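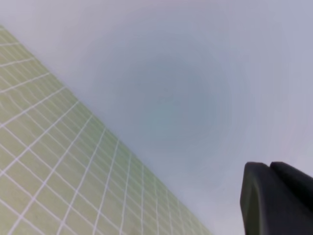 *Wrist camera view with nothing between the fingers, green grid surface at left.*

## 4. Recording your first hand-guided demo

Okay, this is the fun part! I've taught Grendden the same pick-up job more times than I'd like to admit, and this is the order I'd stick to.

1. Open Jedside and pick **Wrist view**. Check that you can see both fingertips and some of the grid. A little blur is fine (mine is always a bit soft).
2. Hold down the guide button and let the arm go slack in your hand.
3. Bring the fingers back over the grid, nice and slow, and tap **Record**.
4. Move through the whole job at a lazy pace. If you bump something, keep going – you can trim it later.
5. Tap **Stop**, then let go of the button.
6. Do 3 good runs before you try playback.

**Note:** Skuvora saves each run under its own number. My best one is still 1,123, so write yours down!

**Caution:** Keep your thumb out from between the fingers. They close the moment you tap **Grip**, with no countdown.

If you'd rather drive with the hand controller, start at step 3 and set the speed to 91 or lower. Ottilie Gisler wrote the controller pages (section 5), and her trick for slow turns is great. I use it for hand-guiding too, mostly on the last bit before the grip.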